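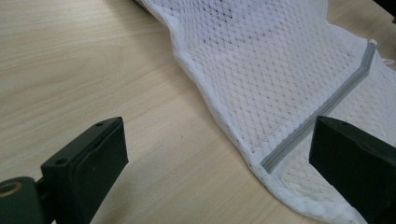
Page 2

About Stalier

We love laundry. There, we've said it! Stalier began with one mesh bag, one stubborn zipper and a very long argument over whether you could fix the bag or had to throw it out. We fixed it. Then we fixed the neighbors' bags, and by June we had a rented room above a hardware store and a sewing machine that shook the floor.

Today we make and mend the soft things that keep a household in order – wash bags, drawer liners, garment covers, pillow protectors – and we teach people how to look after the ones they already own. Most of what comes through our door is white, most of it is mesh, and nearly all of it has a zipper somewhere.

We get excited about zippers. A gray tape on white netting is easy to find when you're half awake and sorting socks, and it's the first place we look when a bag comes in for repair. Is the tape lying flat? Has it picked up a kink from being folded the same way every time? Are there loose threads along the edge of the mesh? Snip those, please, and don't pull them. A pulled thread can run a long way through a knit.

Our workshop seats up to 56 people if everyone is friendly about elbows, and our spring mending evenings fill it. Last year we mended 800 pieces, including a set of curtains that took up the whole floor and a bag that came back to us three times (we still like it).

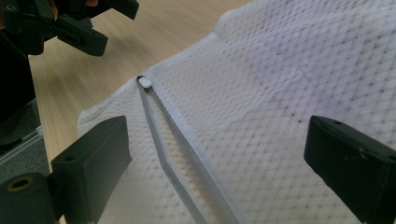
Stalier Mending and Care Team

The care team looks after repairs, classes and the questions that arrive by mail. Bring us a bag and we'll open it up on the table, slide the pull back and forth, and look at how the two tapes sit on the cloth before anyone picks up a needle. A small white pull tab can be replaced in minutes. New tape takes longer, and we'd love to show you how to sew it in yourself!

We run two regular classes. Yakubu is the beginner one, all hand sewing, with plenty of time for tea. Nikia is for people who want to make a zippered bag from scratch and take it home the same evening. Both start at 6:30 p.m., and thread is included.

Our mending kit, Trastix, is packed in the same room, and spare pulls for it are kept at the front counter.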